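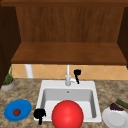
Wooden shelf over a diamond-pattern backsplash

Clatberg on Foot: Apartment Houses of the Lower Town
Irka Walking Guides
Item no. 2075
Paperback, 228 pages, with fold-out map

A guide to the older apartment houses of Clatberg, between the freight station and the McPhee Canal. It covers 103 buildings on five routes. Each route starts and ends at a streetcar stop and can be walked in a morning.

Entries give the street address, the architect and builder where known, the number of floors, and what can be seen from the sidewalk. Stairwells, courtyards and light wells are described for buildings where the owners let the authors in. Most of these are private homes, so please don't ring the bells. The lobby of the Anar Building is open to visitors until 4 p.m.

Text by Huia Pryor and Normunds Raudsepp. Maps and floor plans by Imani Begay.

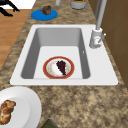

Kitchen sink set in speckled granite

What's new in this edition
Route 5, along the canal, has been redrawn to use the new footbridge. The chapter on shared kitchens and laundry roofs is longer and has new floor plans. Two houses on Depot Street have been torn down and their entries moved to the back of the book. Street names on the map follow the current signs, with the old names in the index.

Format
Sewn binding, rounded corners, fits a coat pocket. The map is printed on both sides and tucks into the back cover. It is not sold separately.

Ordering
Ships flat in a card mailer. Orders placed before noon go out the same day. The office is closed for the first half of June, and orders from those weeks ship when we reopen. For bookstore and class orders, write to Keegan Tamihana at the Irka office.

Also in this series: Clatberg on Foot: Markets and Arcades, by Kenneth Cowie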